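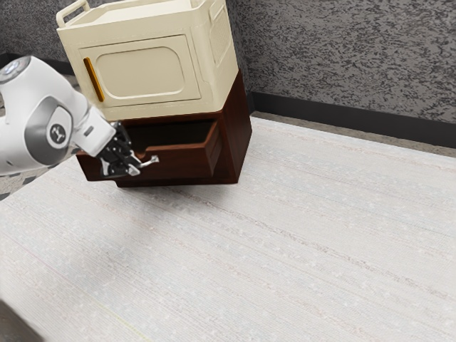 Call for Participants: Review Panel for the Cultach Drawer and Door Kit

24 shares | 3 comments

Grirkthorpe is looking for 15 outside reviewers to test the Cultach kit before general release. Cultach is a software package for people who train robot arms on household furniture. It contains simulated rooms, a library of 1,924 cabinets, drawers and doors with working joints, and a scoring tool that logs each attempt at opening or closing them. No physical robot is needed.

What reviewers do

The review runs for four weeks. Each reviewer installs the kit, runs the supplied tasks with the default arm and gripper, then runs at least one task with a control policy of their own. Tasks cover straight pulls on small drawer knobs, pulls on bar handles, and hinged doors. We want written notes on:

- contact behavior between finger and handle, in particular slipping and passing through
- drawer friction and end stops
- camera placement, both the room view and the close view at the gripper
- the installation guide, which is new and has not been read by anyone outside the company

A report form is supplied. Most of it can be filled in from the log files. Expect to spend four to six hours a week. 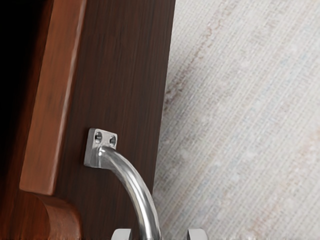
Handle work takes up the larger part of the schedule. Shabani Makori writes that the bar handles took more of the test time than all the knobs together, and that a gripper approaching with its fingers open on either side of the bar still needs the wrist angle set correctly before it closes. Reviewers are asked to try at least two approach angles per handle and to record both, including failed attempts.

Who should apply

Applicants should be comfortable with Python and have trained or tuned at least one manipulation policy, in simulation or on hardware. A desktop machine with a recent graphics card is required - laptops are accepted if they meet the memory figure in the guide. Students may apply. Employees of Mevard and Furtado may not, as both firms supplied furniture models for the kit.

Terms

Reviewers receive a fixed fee on delivery of the final report and a one-year license for the released version. Partial reports are not paid. Results may be published by the reviewer after release, favorable or not.

How to apply

Send a one-page summary of relevant work and the specifications of your machine to Horațiu Coman at Grirkthorpe. Applications close August 11, 2020. Applicants will hear from us within 14 days of that date.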